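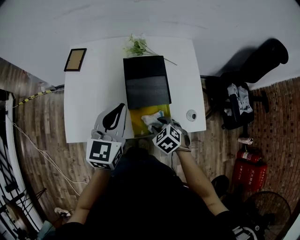 Drurell Manipulation Club

Call for participants, fall project

We need people to pick things up and put them down. If that already sounds dull, it will sound duller in week three, so please read to the end before you write to us.

The project is called Wundodeck. The claim behind it is that a robot arm can learn to tidy a tabletop from watching people do it with hand-held grippers. Our club is not convinced. We have read the same cheerful summaries you have, and most of them go quiet when the cloth is crumpled or a box gets turned around. We would like to find out for ourselves, with our own recordings, and publish whatever comes out — including a flat failure.

You will sit or stand at a small table with a gripper on each hand and work through a list of everyday jobs with cloth, boxes, picture frames, artificial flowers and so on. The target is 1308 usable recordings by the time we stop. Clumsy ones count. Faked neatness does not, and we will throw it out.

Each session lasts 60 minutes including a break. We have places for 20 people. Students from any program can apply, and so can staff. You don't need to code. You do need to be 19 or older and fine with being recorded from the wrists and from above.

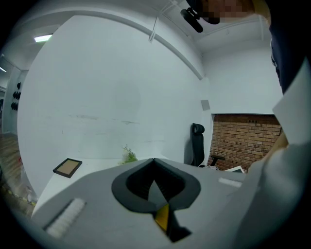 Practical details

Sessions start in September in the Chiriac building, second floor. Wear sleeves you can push up. The grippers get tiring sooner than you'd think, so tell us beforehand about any wrist or shoulder trouble.

Pay is a meal voucher per session. Itport lends us storage for the recordings and has no say in what we write. There is no course credit, and please don't believe anyone who says this will get you a job in robotics. You will get your name in the report if you want it there, and a copy of your own recordings.

To apply, send a few lines to Kerttu Ikonen at the club desk with the hours you can make. Doubters are welcome — we have enough fans already.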